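Search this site Go

Spaces > Lounges > The Round Table at Skekley

The Round Table

The second-floor lounge at Skekley got new furniture in August, and the centerpiece is a white table from Ferkar that seats as many people as are willing to touch knees. It cost more than the sofa. It has a glossy top, no drawers, and no corners to fight over, so people fight over the side nearest the wall. Iltton, who run the building, list it as a "collaboration surface." We list it as the table.

Cables and a red bowl
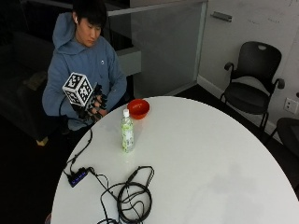 The sofa

Dark, upholstered, and comfortable for 13 minutes, after which your back files a complaint. It stays behind the table because it took three of us to get it there and no one has offered to help move it again. The legs are pale wood and small for the job they've been given. Rastogi, the cleaning firm, vacuums under it once a month and returns a surprising number of pens.

The far side, with a chair to spare

A black office chair has settled by the wall, facing the table like it's waiting to be asked. The water bottle and the little red bowl share the tabletop with the hub and its coil of cable. 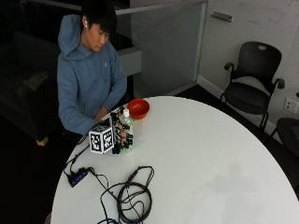 Gloss white was a brave choice for a room where people eat lunch. The sample came with a card promising 2,000 wipes before the finish dulls, and at our present rate we should get there by spring. Use the soft cloths from the shelf by the door. The green scrubbing pads are for the sink, and whoever took one to the old table knows what they did.

The lounge holds 28 people according to the sign, most of them standing. If you want the table to yourself, come before nine in the morning or bring something with a strong smell.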